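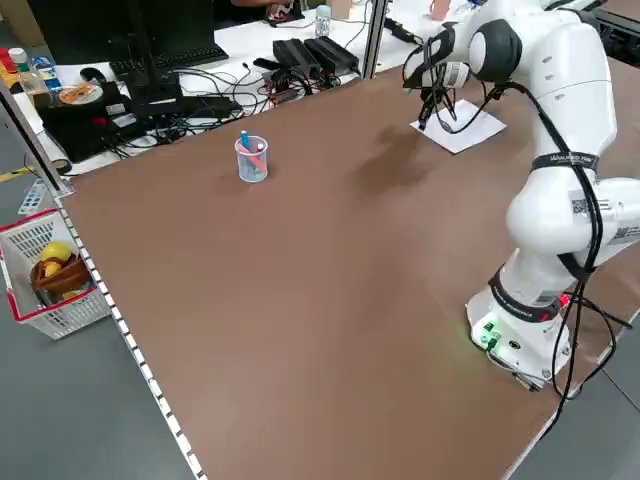 Chun-hung Mok

How Paper Is Made

You use paper every day. You draw on it, write your name on it, and wipe your nose with it. Most of it started out as a tree.

Wood looks solid, but it is made of millions of tiny threads called fibers. Each fiber is a little tube, thinner than a hair. In a living tree, the tubes carry water up from the roots. A natural glue called lignin holds them together and makes the trunk stiff.

To make paper, people have to pull the fibers apart and then put them back together in a flat sheet.

From log to pulp

First the bark comes off. It is too dark and rough for most paper, so many mills burn it to make heat. Then a machine with sharp blades chops the logs into chips the size of a large coin.

The chips go into a tall tank with hot water and chemicals. They cook there for a few hours until the lignin lets go. What comes out is called pulp. It is brown and mushy, a bit like wet oatmeal. If the paper is going to be white, the pulp is washed and bleached. Brown paper bags skip the bleach.
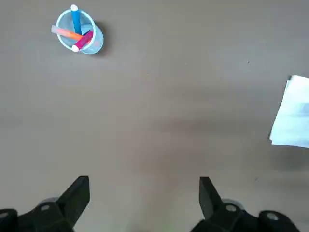
Why does paper fall apart when it gets wet?

Water gets in between the fibers and loosens the bonds that hold them to each other. Paper towels have a special ingredient added so they stay strong for longer when they are wet.

From pulp to paper

The pulp is mixed with a lot more water. By now it is nearly all water, with just a few fibers floating in it. A machine sprays this thin soup onto a wide moving screen. The water drains through the holes and the fibers stay on top, lying across each other in a tangled mat.

Next the mat goes between heavy rollers that squeeze out more water. After that it passes over hot metal drums — the same idea as ironing a damp shirt. When it is dry, it is wound onto a giant roll. Later the roll is cut into sheets.

Paper before trees

People in China were making paper 2,000 years ago. They used bark, old rags, and even worn-out fishing nets. In many countries, rags were the main material until the 1800s, when people worked out how to use wood in factories.

What happens to old paper

Used paper can be mixed with water and turned back into pulp. The ink is washed out, and staples are caught in a screen. The fibers get shorter each time, so they can't be used forever. Very short fibers often end up in egg cartons.

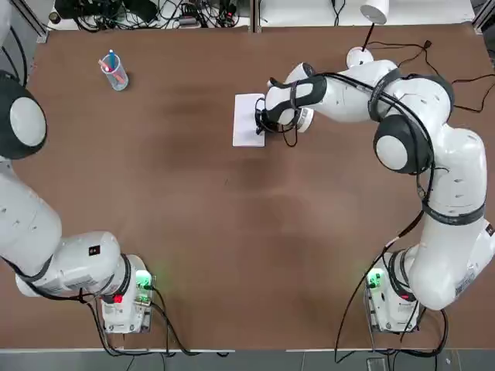

Try it at home

Tear 2 sheets of old newspaper into small bits and soak them in warm water overnight. Ask an adult to help you mash them in a blender with plenty of water. Pour the pulp over a piece of window screen held above a tub, and let it drain. Lay a dish towel on top and press down hard with a sponge. Turn it over, lift off the screen, and leave your sheet to dry for a day or two. It will be gray and bumpy, but you can write on it.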